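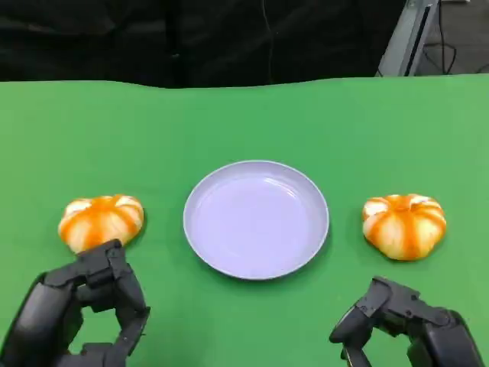
Section 4: Laying the Fall Table

By now you have unpacked everything and wiped it down (Section 3), so on to the fun part! The Ladada fall setting looks simple once it's down, and it is simple, but a few small choices make a big difference: how flat the cloth sits, how much green you leave between things, and what you put on the plate first.

You will need:
The green top cloth
A dark under-cloth (black or deep brown)
One round lavender plate per person
Two orange-and-cream pumpkins per plate
A croissant, real or from the display tray

4.1 Putting down the cloths

1. Clear the table and run a dry hand over it. Crumbs show through the green as little bumps.
2. Lay the under-cloth first and let it hang over the edges.
3. Unroll the green cloth from the far side toward you. The full cloth is 158 cm long, so on a small table you'll have plenty to spare.
4. Smooth from the middle out with flat palms. Don't tug at the corners.
5. Leave the far edge a little wavy if it wants to be. I love it that way, and pinning it straight takes forever.

Note: A few soft creases are fine. If there's a sharp fold down the center, press it on low from the back before you set anything on it.

4.2 Placing the plate and pumpkins

6. Put the plate down in the middle of the green. For more than one person, see the spacing table in Section 6.
7. Add one pumpkin on the left and one on the right, level with each other, with a clear strip of cloth between each pumpkin and the rim.
8. Turn each pumpkin until you like its stripes. No two come out the same, so take your time with this!
9. Stand where your guest will sit and look again.

Caution: Set the plate down and lift it straight up. Dragging it bunches the cloth, and then you're back to step 4.
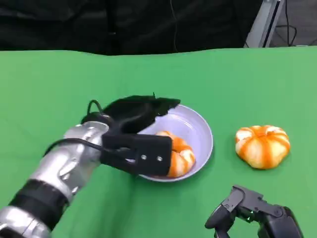
Can I use a different color plate on the green cloth?

Any pale, plain plate will do nicely. Cream and light gray are both good, and Shoshana Escobedo, who put the fall set together, has used pale pink at home. Patterned plates tend to fight with the striped pumpkins, so save those for the spring cloth.

4.3 Adding the croissant

The croissant goes on last. Hold it gently near one end, bring it in over the plate from the side, and lower it without letting the tips knock the rim. It can point any way you like, although I always start with the curve facing the guest
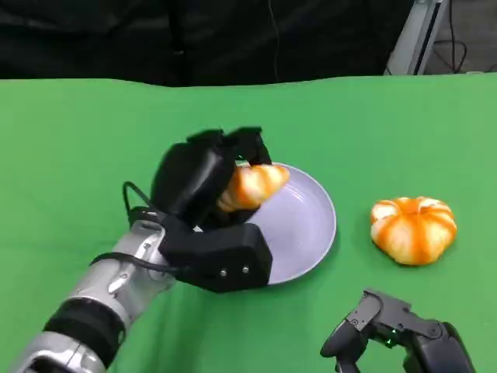 and then turn it a little at a time until the whole thing looks relaxed. If you're using a real one, bake or buy it the same day, and don't wrap it while it's warm. A display croissant can be set out days ahead, but please keep it well away from the bread basket. (Valter Godinho bit into one in April. He's fine.)

10. Check that the croissant rests fully inside the rim.
11. Brush loose flakes off the cloth with a dry pastry brush.
12. Put the spares back in the tray.

4.4 Finishing the edges
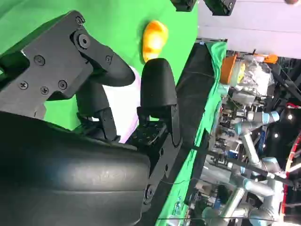
Edges are where a table goes from nice to really lovely, and they take maybe five extra minutes. Walk all the way around and look at each side from chair height. Where the dark cloth shows, you can leave it bare, or do what we did and let a strip of green fabric hang along one side of the black. It's such a cheerful line of color from the doorway! Offcuts 14 cm wide are perfect for this, and they don't need hemming for one evening.

Caution: Keep hanging fabric clear of chair legs and walkways.

4.5 Taking it all down

13. Lift off the croissant first, then the pumpkins, then the plate.
14. Shake the green cloth outdoors and roll it, green side in, on the tube it came on.
15. Store the pumpkins in a single layer with paper between them.

Replacement cloths and extra pumpkins are listed in Section 9.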